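Deepak Negi and Valentin Royer want a robot to learn how to handle a cable. A cable is hard for a robot because it bends. A box keeps its shape, so a program can predict where its corners are.

## What the robot works with

The test cable is white. Metal brackets stand near it on a gray surface full of holes.
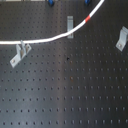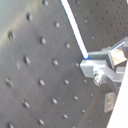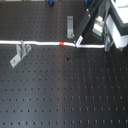
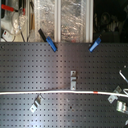

## How the method works

1. A person steers the robot through the task 30 times.
2. A computer studies the recorded pictures and motions.
3. The robot tries alone.

The first result, from March: 3 good tries out of 7. The next set will use more recordings.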